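What Happens to Leftovers: My Food Waste Project
by So-yul So

So for my project I wanted to know how much food people throw out just because they forget they own it. I picked this topic after finding a bag of spinach in my own kitchen that had basically turned into soup (sorry). My plan was to get 6 households to keep a food diary for 21 days in April and write down everything that went in the trash, and why.

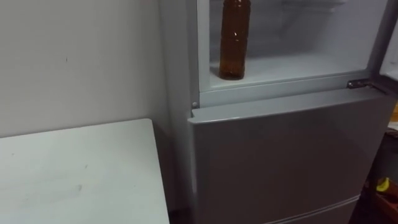
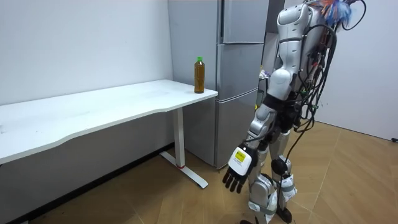 The diary was one sheet of paper with columns for the food, the reason, and whether it had been opened. I tried using an app called Omell first, but two of the families hated typing stuff in while they were cooking, so I switched everyone to paper and it went way better! One family dropped out after the first week, which left me with 5.

The biggest surprise for me was bread. I was sure it would be salad and fruit, and those were up there, but bread showed up in every single diary. People buy a new loaf before the old one is done, and then the last few slices just sit there. The Zervas family wrote "heel, nobody wants it" so many times that I gave it its own category.

Leftovers were the other big one. Everybody saves them and feels good about it, and then 2 days later they want something else. The Nernero family started putting masking tape with the date on their containers halfway through, and their leftover column got a lot shorter after that. I can't prove the tape did it, though, and they also went out to eat more that week.

If I did this again I would weigh everything, because "some rice" could mean a spoonful or a whole pot. I'd also ask what people paid for it. Mrs. Vuletti said she would have liked to see the total, and then she said maybe not.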